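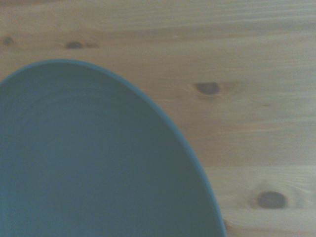

Volker Ackermann

Seit Dezember deckt bei uns im Betriebsrestaurant der Arm ein und räumt ab. Teller hinstellen, Teller holen, bis 14 Uhr. Ich arbeite seit 2007 hier, früher lief ich diese Wege selbst.

An vollen Tagen sind es 241 Essen. Die blaugrünen Teller mit dem schmalen Rand nimmt er inzwischen sicher, bei den tiefen Schalen muss Emese noch oft eingreifen. Sie ist von der Ausgabe in die Aufsicht gewechselt und bekommt dafür 38 Cent mehr die Stunde. Mein Rücken ist besser geworden. Mit den Gästen rede ich kaum noch, ich stehe jetzt hinten an der Spüle. Das fehlt mir.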